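Senditura Bench Kit – Set-up Guide
3 min read

Section 4. Recording pick examples

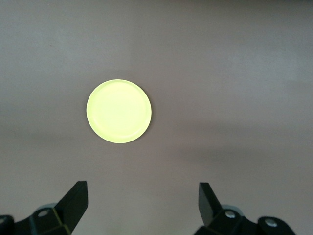
Complete the wrist view check in Section 3 before you begin. The Falinau recorder stores one file per example, and the settings used for the first file apply to the whole set.

4.1 Starting a set

1. Clear the work surface and place one object within reach of the arm.
2. Open the jaws fully and move the arm to the start height.
3. Confirm that the object and both jaw tips are visible in the wrist view.
4. Enter the task name. Use the same wording for every example of that task.
5. Press Record and wait for the tone.
6. Guide the arm to the object, close the jaws, lift, and hold still until the second tone.
7. Press Keep or Discard.

Note: Low, flat objects such as lids and small dishes need a slower approach. Bring the jaws down either side of the rim and keep the tips just clear of the surface.

CAUTION: Do not press the jaw tips into the table. The arm will stop at 40 N, but the tips may already be marked.

4.2 Varying the examples

Move the object after each kept example. Include positions left and right of the jaws as well as directly ahead – a set recorded from one position will train poorly. Leave the lamps alone until the set is finished.

A single-object task normally needs some 600 kept examples. The recorder holds 3000 files, after which Record is greyed out. Copy the files to the Kurup server and check the file total before erasing anything.

Note: Discarded examples still take up space until the set is closed.

4.3 Closing a set

1. Return the arm to its rest position.
2. Select Close Set and wait for the light to turn green.
3. Write the set number in the bench log.

For replacement jaw tips, contact the Gredarstead service desk.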